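Okay, budget thread! We finally sat down and planned the gripper purchase for next year, and I've been itching to write it up. (1/13)

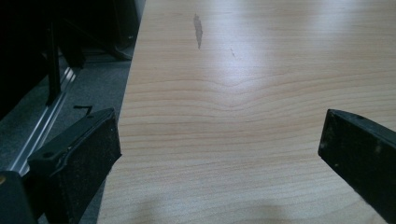
Ingegerd Sandberg replied that we should price the spare finger pads before the grippers, because pads are what she ends up reordering all year and they never make it into anybody's first spreadsheet.

Ingegerd is so right, and I went straight back and added a row for pads. Pads pick up lint and dust fast, and I had them down as "misc". They have their own line now! (3/13)

So, the number. We have 4000 dollars for hand-held grippers and everything that hangs off them. Mounts, screws, pads, cables, a case to carry it all in. Arms are a separate pot and I'm not touching that one until January. (4/13)

Three quotes came in. Vinier was cheapest per unit, Drenano was in the middle, Retamal was the highest but includes a spare set of fingers with each tool. I love a quote that lists the screws. Retamal listed the screws. (5/13)

What I got wrong on the first pass: I compared unit prices. Once I put shipping and a year of pads in the same column, Vinier and Drenano swapped places. Same quotes, same afternoon, very different feeling about them. (6/13)

Opening width! Please check it before you fall for anything. Write down the widest thing you plan to pick up, add some room on both sides, and cross off whatever can't open that far. That took a model off our list before I'd even looked at its price (and it was a gorgeous one, sigh). (7/13)

Then the table. I had a new tabletop in the draft because ours has a gray worn mark and a scratch in it. Took it out again. The marks don't get in the way of practice grabs and that money covers a lot of pads. (8/13)

What I might buy is a matte mat, the kind you can roll up. The finish on that table is glossy and you get a big pale patch of glare under the overhead light. Cheap thing to try before anyone starts talking about new lamps. (9/13)

Someone at Rirkholm sent me their equipment sheet and it has a column called "who orders it". Stole that immediately. Half our delays last year were two people each thinking the other one had ordered. (10/13)

Current plan: 4 grippers, one of them held back as a spare, pads for a year, the mat, and whatever is left goes to cables. I'm leaning Retamal but haven't signed anything. (11/13)

If you've bought finger pads in bulk, do they keep okay in a drawer, or does the grip go off? I'd rather order once. (12/13)

Spreadsheet template goes up once I've cleaned out my notes to self. Reply if you want it and I'll tag you! (13/13)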